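Subject: Re: Background swaps and two-arm policy, any numbers yet?
From: Nerys Parri
Date: Jan 16, 2021

Hi Blair, hi all,
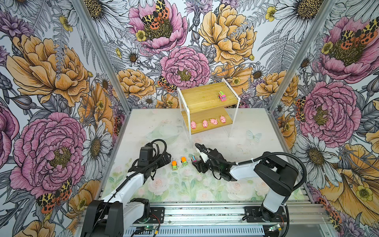
Yes, numbers! I finished the last runs last night and I'm still grinning.

Blair Ogilvie wrote:
> Did you ever retrain with the patterned walls? My guess was
> that busy backgrounds would just slow learning down and
> you'd end up back at plain gray. Also, how many demos?

I did, and slower is right (training took 4 times as many passes before the loss settled), but the policy that came out is so much steadier! We used 3,084 demos in all, 472 of them with the big flowers and moths, toy cars and trucks on the floor and the shelf behind. On walls it had never met, the flower-trained policy finished far more pick-and-place trials than the gray-only one. The gray-only one kept reaching for spots on the wallpaper, poor thing.

One caution: I only tried the small toys. Senga wants to repeat it with Bromik's soft parts in February, and I'd love for someone to check my split before then. Cameron, are you still up for that? The trial logs are in the Farquharson folder, sorted by wall pattern.

Nerys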